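Keeping a worktop clear (and pale ones clean)

I've had a pale table in the back room at Gelldale for years now, and I do love it, but my goodness it shows everything! Every crumb, every pencil mark, every ring from a mug put down at four in the afternoon and forgotten. So I wipe it last thing, with a well wrung cloth and a drop of washing-up liquid, always working from the wall towards me.

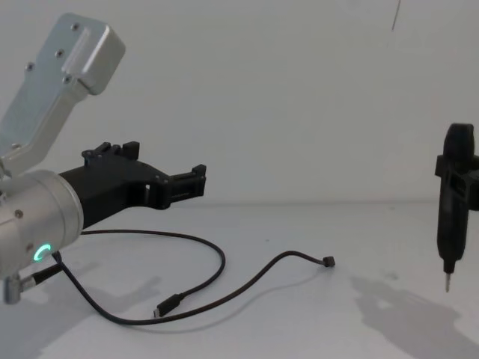

Aurélien Lemaire writes that he gave up on liquid and uses bicarbonate of soda on a damp sponge, rinsed twice, and that it shifts tea better than anything in a bottle. I've tried it since and he's quite right about the tea, though do go gently on a glossy top.

Next, the wall behind. It gets splashes too, and a dry duster first saves you making smears.
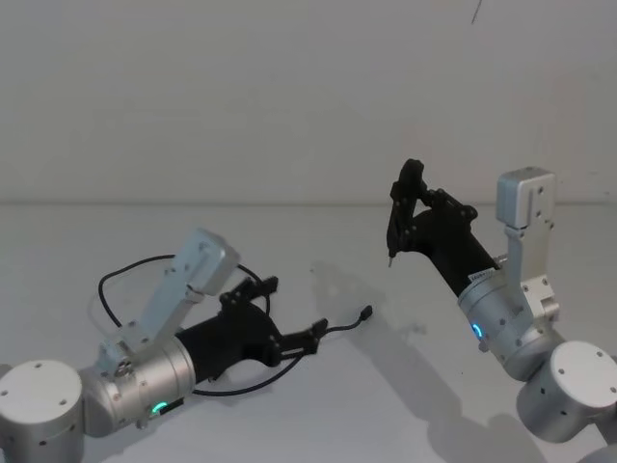
Leads and cables

Leads are the worst offenders for creeping back on to a clean surface. Coil them loosely, the way they want to go, and fasten with a strip of old ribbon. 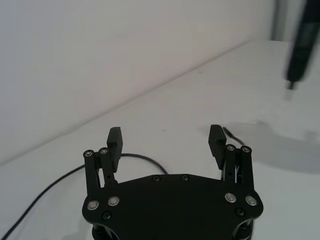

Screws and bolts want a look every July, or whenever you remember. A dab of paint on the head of each one you've checked is a great help. Black screws sunk into a black plate all but vanish, so for those I use a white paint pen and shine a torch in sideways. Never force one that sticks; a drop of oil and a cup of tea first.

Dusters can go in the wash with the towels, but leave out the softener, as it makes them slide over the dust and

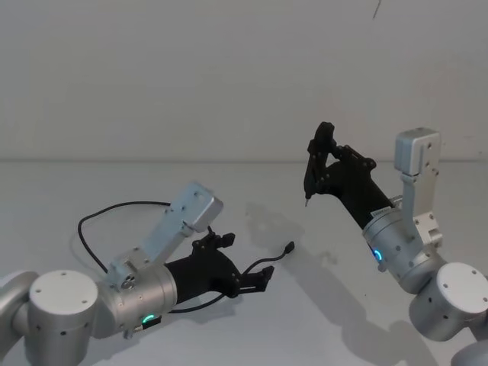

leave half of it behind. I dry mine on the line if the weather's kind, and keep the oldest for greasy jobs.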